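年に一度、家の中を自分で点検しています。日本語は私の母語ではありませんので、言い方が少しおかしい所があるかもしれません。一年のまとめの日記を書く前に、まずこの表を終わらせるのが私の習慣になりました。妻と猫と私が住むアパートは、Wavalley という丘の途中にあります。築46年です。

# 年末の家の点検表とコメント

記号:○ 問題なし、△ 来年もう一度見る、× すぐに直す

## 台所

- [○] ガスの元栓が固くないか
 - 去年は固かったですが、春に大家さんに交換してもらいました。今は片手で回ります。
- [△] 換気扇のフィルター
 - 油がたまっていました。洗いましたが、枠の角が少し曲がっています。Nuken の古い型なので、部品がまだあるか問い合わせ中です。
- [○] 消火器の期限
 - 期限内です。圧力の針も緑の範囲にあります。
- [×] 冷蔵庫の後ろのコンセント
 - ほこりが厚くついていました。掃除はしましたが、差し込みがゆるいです。電気屋さんに電話すること。
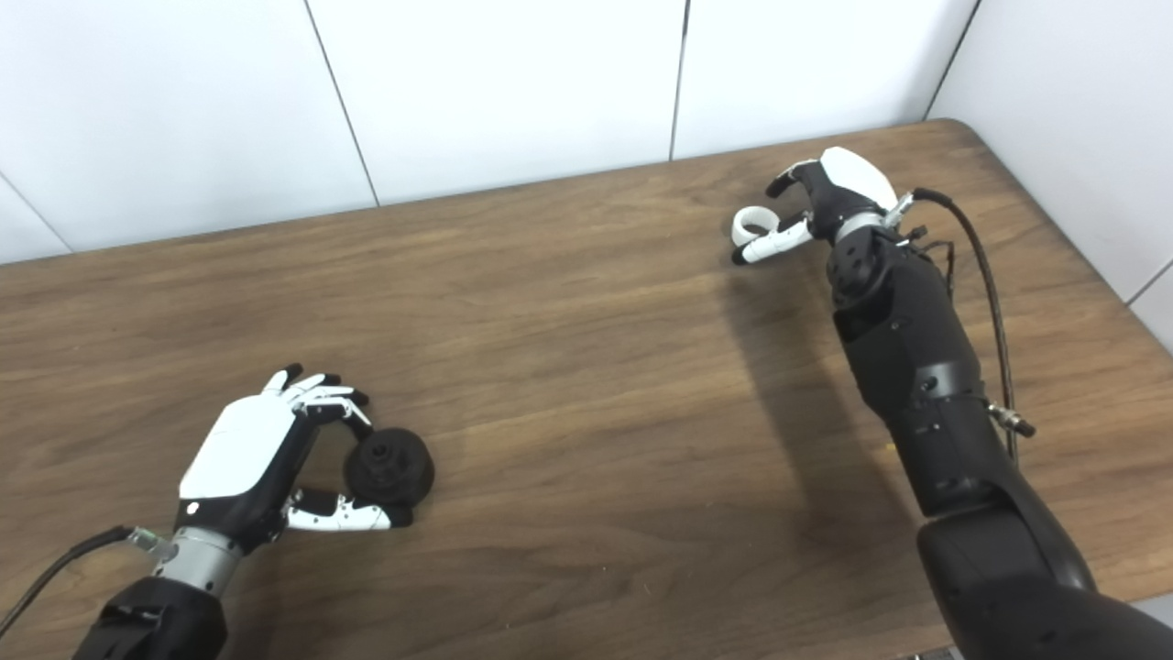

冷蔵庫のコンセントについて、もう少し書きます。私はこの項目を三年続けて「△」にしていました。冷蔵庫を動かすのが面倒だったからです。今年は猫のおもちゃが後ろに入ってしまい、仕方なく動かしました。猫に感謝しなければなりません。修理の見積もりは3,732円でした。思ったより安かったので、もっと早く頼めばよかったと反省しています。

## 居間と寝室

- [○] 煙の警報器
 - ボタンを押して音を確認しました。猫が驚いて、夕方まで押し入れから出ませんでした。
- [△] 本棚の固定
 - 金具は大丈夫ですが、上の段が重すぎます。今年読んだ本は52冊で、半分は上に置いてしまいました。一月に下へ移します。
- [○] 窓の鍵
 - 全部閉まります。北側の窓だけ、少し持ち上げてから閉める必要があります。
- [○] 暖房機のホース
 - ひびはありません。

## 浴室と洗面所

- [○] 排水口の流れ
- [△] 壁のタイルの目地
 - 黒い点が増えました。Bouazza の洗剤を試しましたが、あまり変わりません。
- [○] 給湯器の温度設定
 - 40度のままにします。妻は低いと言いますが、相談の結果、冬もこの温度に決めました。

## 非常用の袋

- [○] 水
- [○] 懐中電灯と電池
- [×] 薬
 - 頭痛の薬の期限が切れていました。買い直します。
- [△] 書類のコピー
 - 保険の証書が古い住所のままです。Zolura に引っ越す前の住所ではなく、その前の住所でした。Wavalley に来てからもう長いので、恥ずかしいです。
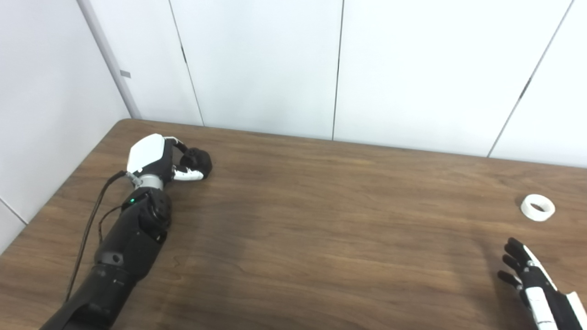
袋の中身は、毎年少しずつ変えています。はじめの年は食べ物ばかり入れて、重くて持てませんでした。今は軽い物を多くしています。来年は補修用のテープも加えるつもりです。写真の机の右の方にある白い輪の形の巻きくらい小さければ、すき間に入って邪魔にならないでしょう。大きい巻きを買うと、袋の口が閉まらなくなります。ロープは妻が不要だと言うので、まだ入れていません。

## 来年のためのメモ

- 電気屋さんの予約は午前中にする。午後は私が眠くなって説明を忘れます。
- 換気扇の返事が二月までに来なければ、新しい物を考える。
- 保険の住所変更。これは必ず自分でする。
- 「△」を三年続けない。

点検は朝9時に始めて、途中で昼ご飯を食べ、終わったのは午後3時でした。残りの時間で、今年の日記を書きます。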